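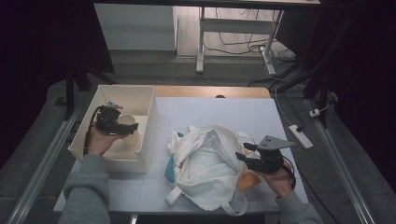
Pattern testers wanted for my first knitting book!

Hello knitters! Right, I've been hinting at this for ages and I can finally say it out loud: the Jadthorpe book is going ahead, and I need people to test knit it for me before it goes off to be laid out. If you've been reading the blog for a while you'll know Jadthorpe started as one cabled hat I made up on the train to Plultonstead (I got the crown wrong and had to rip it out twice), and it has sort of grown from there into a hat, a pair of mitts, a cowl and a big squashy cardigan.

So that's 4 patterns, and I'd love a little group of testers for each. You don't need to have tested before. Maureen Dawber tested my Firkgate socks as a complete beginner and found more mistakes than anybody, bless her, including a whole missing row in the heel.

What you'd be doing: knitting the pattern exactly as written, in your size, and telling me where you got stuck or muttered at it. I'll send a form for your gauge, your yardage and your finished measurements, and there'll be a private group to chat in while we're all knitting. Elaine Medeiros is tech editing, so the sums will have been checked once already, but she'll be in the group too and she's lovely about questions.

The hat and mitts are quick. The cowl is all charts (sorry if you hate charts, there are written instructions as well but I'd like a few people on each). The cardigan is the big one, knitted top down in DK, and the largest size takes a fair old bit of yarn, so please have a look at your stash before you put your name down for it!
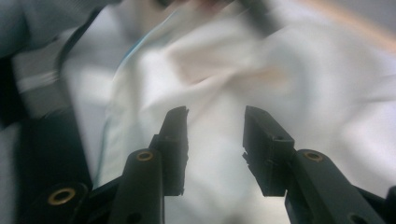

I'm especially short of people for the two smallest and two largest cardigan sizes. If that's you, please shout.

You'd need your own yarn, I'm afraid. Bhatia have very kindly given me a discount code for testers, which I'll pass on once you're signed up, but anything the right weight is fine and you don't have to buy a thing. In return you get the finished pattern you tested, a copy of the whole book when it's out in October, and your name in the back if you'd like it there. Cardigan testers can pick another pattern from my shop too, seeing as it's a lot more knitting.

Photos would be smashing but they're up to you. Đức Chu is doing the proper ones for the book, so phone snaps on the back of a chair will do me nicely.

To put your name down, leave a comment under this post or use the contact form, and tell me:

Which pattern you'd like, and a second choice
Your size
The yarn you're thinking of
Your Ravelry name if you have one

Sign-up closes on 29 June 2018 and I'll email everyone after that, whether I've got a space for you or not. If you get halfway and life happens, just drop me a line, I really don't mind!

Yae Kawaguchi x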